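Search posts
Home Explore Notifications Profile

Laurențiu Radu
13 February 2018

right, picking cell at Dircombe stopped again. third time since smoko. gripper closes, arm lifts, then a force fault and it just sits there

Standaline manual says clear fault, re-home, carry on. Did that. 3 picks later, same thing

so we've locked it out properly — tag on, air off — before anyone sticks a hand in teh bin. not negotiable

my guess is the finger rubber. Tips are pretty chewed up, no clean edge left. paper bags are the worst for it, thin and they fold over when you nudge them
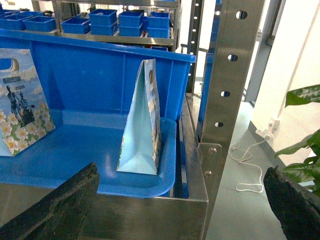
spares are 2 days away, coming from Hamada. Until then it's hand picking, sorry evening crew

also whoever bumped the grip force up by 9 to "get it going" — please dont. log it and ring me

will post when its back up. Cullell line is fine btw, diffrent fingers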